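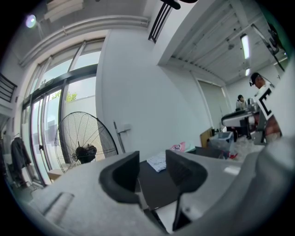 How should cloths be folded before they go into the storage box? Fold them in half twice, press them flat by hand, and lay them with the folded edge toward the front, so that each one can be lifted out without disturbing the next.

April 18, 2025
Workshop notebook, Moradi room, entry 154

Subject: cloths and tissues, folding and putting away.

The dark tabletop is the working surface for all cloth work until further notice. It is to be wiped down before the first cloth is laid out. Lint shows readily on a dark top, and the cloths supplied by Brulex shed more than the previous lot. The Clesport cloths shed less but hold a crease poorly.

A cloth left crumpled for more than 20 minutes should be shaken out once before folding. Smoothing alone leaves a ridge along the center line, and the second fold then sits crooked. This was noted in entry 19 as well and has not been resolved by changing the supplier. 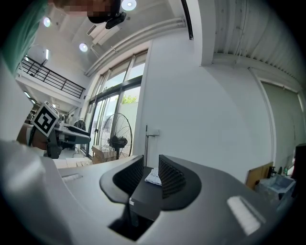 Tissues are handled separately. They are not folded again once used and do not go in the box with the cloths. Any tissue found among clean cloths means the whole stack is to be taken out and checked.

The fans stay off while tissues or single cloths lie open on the table. On warm afternoons they may run between rounds.

Stock: the Brulex order under reference 884 is still open. Colleagues who need cloths before it arrives should draw on the Gileck pack and write the amount taken on the sheet inside the lid.

To do: decide in May whether the printed cloths and the plain ones need separate boxes. Ask for a second lid label.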